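Home | Kitchen | Workshop | Safety at Home | Contact

When a Table-Clearing Arm Drops a Cup: Advice for Users

Grascombe Household Advice Service, Oct 18, 2024

The Service has received reports of gripper arms releasing a cup before it has been set down, or striking it on the approach. The advice on this page has been reviewed by Anoma Begum and applies to any tabletop arm with two fingers.

If a cup is dropped or struck, press the stop control and wait until both fingers are still. Do not reach between the fingers to save the cup. Keep children away from the table until the power has been switched off at the wall.
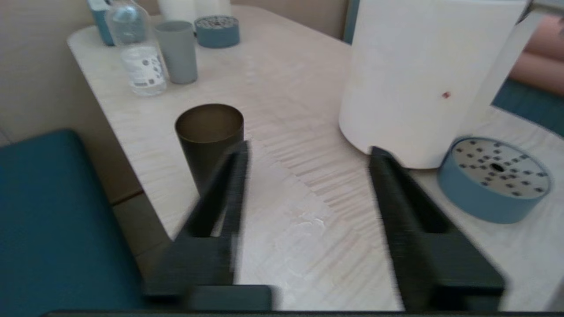
A dark cup beside the left finger, with other containers on the table.

Before the arm is used again, move tall or heavy items well away from the cup. A wide finger may clear the cup itself and still catch whatever stands beside it. Bottles should be closed, and glass should not be left on the table during a test.

Tapered cups require particular care. Where the base is narrower than the rim, a grip taken too high may tip the cup, and one taken too low may slide. Set the grip height at the middle of the body and reduce the speed for the first attempt. Test with an empty cup.
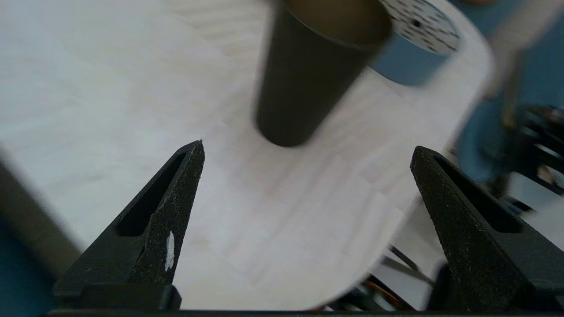 Fingers should be inspected with the power off. Look for chips, loose screws and grease on the gripping faces. Wipe them with a cloth dampened in plain water and dry them fully. Cables should be kept below the table edge and clear of moving joints.

A cup weighing more than 800 grams when filled should be carried by hand. If the fault occurs 2 times in one day, leave the arm switched off and contact the supplier. Written reports may be addressed to Kohei Ikeda at the Nundeck office, stating the model and the type of cup involved.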